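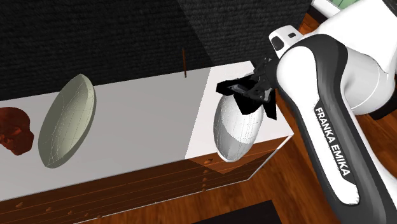

Figure 4.1 A white cabinet with an egg-shaped object standing on its top.

Chapter 4
Storage and the Small Household

In this chapter you will learn to
measure a room for storage
compare the cost of built-in and freestanding units
plan shelf heights around the things a household owns

Ifeoma Lawal moved into a one-bedroom apartment in December with a budget of $500 for furniture. She spent more than half of it on a wardrobe that was too deep for the bedroom. The door could open only partway, and the wardrobe went back to the store.

Most storage problems begin with depth. A shelf 12 inches deep holds books, folded shirts, and most dishes. Deeper shelves hold more, but items at the back are harder to reach. Height matters too. Things used every day belong below 60 inches, where most adults can get them without a stool.

Section 4.1 covers measuring. You will need a tape measure, graph paper, and a pencil. Record the width, depth, and height of each wall space, and mark outlets, vents, and the swing of every door.

Key terms: clearance, footprint, load rating, toe kick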